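From the Listville Repair Circle newsletter, April

CAN A MACHINE CHANGE YOUR BATTERIES YET?

A good many of you wrote in after the last issue to ask whether I really meant what I said about robots and small household jobs, and I promised I would come back to it once I had my thoughts in better order. They are still not in very good order, I'm afraid, but the letters were so kind (and so long, Glenys Pearce, bless you) that I want to get something down before the spring rush of lamps and toasters begins.

I have always had a soft spot for the humble battery swap. It is the first repair most of us ever do, usually as children, usually on a toy, and we forget how much is going on in it. You have to find the cover and work out whether it slides or lifts or has a screw. You have to get the old cells out without bending the little springs, and you have to put the new ones in the right way around. Then the cover has to go back on, and I have known grown men with engineering degrees to be beaten by that last part!

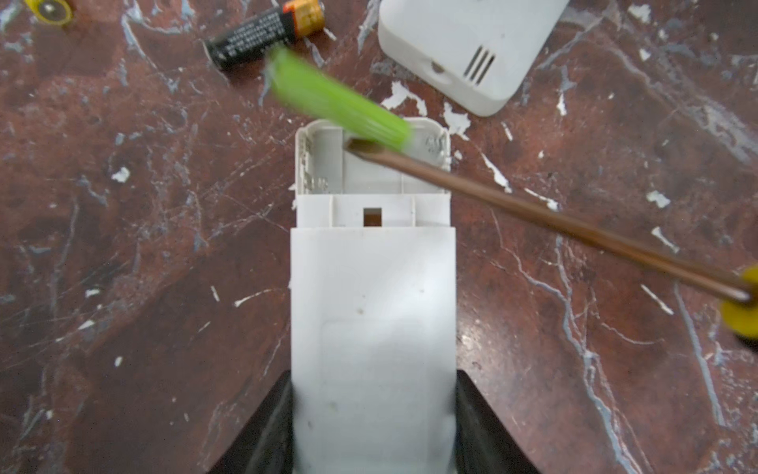 Zaid Hijazi, who taught shop for years before he joined us, thinks the holding is harder than the turning. A motor will turn a screwdriver all day long. But when you or I fix something small, one hand is forever adjusting, tipping the thing toward the light, squeezing a bit less when the plastic starts to creak. An old plastic case gives you very little warning before a tab snaps, and what you feel in your fingertips is most of the warning you get.

Ewan Katene takes the sunnier view, as he does about most things. He reminded me over coffee that people said the same about folding towels, and that a slow machine is still a help to somebody whose hands hurt. I think of my aunt, who kept a wall clock stopped for a whole winter sooner than ask a neighbor to see to it. If a patient robot could have done that job in 2 hours, she would have been delighted to let it, and would probably have made it a sandwich.

So my answer, for what it's worth, is "partly, and not in my kitchen yet." I would trust a machine to hold something steady for me tomorrow. I would trust it with a loose battery on a good day. A stripped screw in a brittle case — no, I'd like a person for that, and preferably Zaid.

Do keep the letters coming. Corey McPhee has offered to lead a Friday evening talk on the subject at the Ruddock Street hall, which seats up to 80, and he would like to hear which chore you'd hand over first. So far dishes are well ahead, with cleaning the oven close behind.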